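Starnham sign Tomoana until August

15/12/2022

Starnham have signed center back Tipene Tomoana on loan from Kragh, with the deal running until August. The club will pay part of his wages and can make the move permanent for a set fee.

Tomoana, who came through the youth side at Plokum, played 3 league games for Kragh this season before losing his place to injury. He trained with his new teammates this morning and is in the squad for the home match against Stirnska.

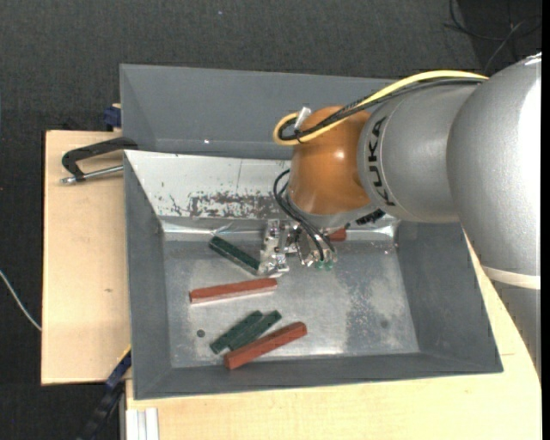
A KUKA robot arm reaching into a gray bin.

Season ticket holders get into the Stirnska game as usual. The away end has been given 610 seats, and up to 2000 tickets for the home stands go on general sale at noon tomorrow. The last meeting between the clubs finished goalless.

The supporters' coach is full, with 222 names down for the trip to Plokum after that. A waiting list is open at the ticket office. Anyone who has booked and can no longer travel should let the office know so the seat can be passed on.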